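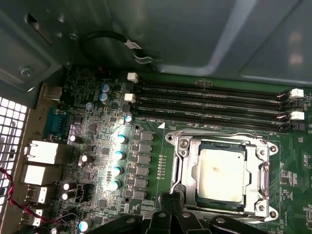 Selon Torbjørn Grønli, qui a relu la première version de cette fiche, il faudrait acheter la deuxième cellule tout de suite et affiner le budget ensuite. Je ne suis pas d'accord, et la suite explique pourquoi.

# Démontage de PC : données et budget

Novembre 2022. Version de travail, à ne pas joindre telle quelle au bon de commande.

## Contenu

- 144 séquences enregistrées
- caméra au poignet et caméra fixe
- tâche : intervention autour du processeur, boîtier ouvert et couché

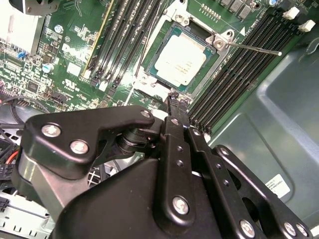
## Ce que demandent les devis

| Poste | Fournisseur | Euros HT |
|---|---|---|
| Pince de rechange | Jarix | 3744 |
| Gabarits de posage | Bornico | 900 |
| Bras | Haugen | à confirmer |

Haugen promet une cellule amortie en 5 mois. Sur quelle cadence ? Le devis ne le dit pas. Il ne compte pas non plus le temps passé à ouvrir les tours et à les caler — chez nous, c'est encore fait à la main.

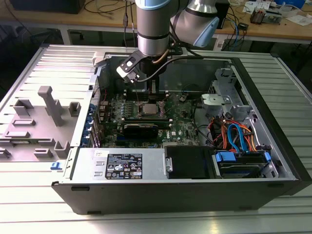 Je demande donc un essai sur nos propres machines avant toute signature, avec les échecs consignés. Zeden accepte de prêter un bras, transport à notre charge. La ligne « maintenance » reste vide tant que je n'ai pas de prix écrit.

## Limites

Les séquences ne permettent pas d'estimer un coût par poste démonté. Merci de ne pas en tirer un.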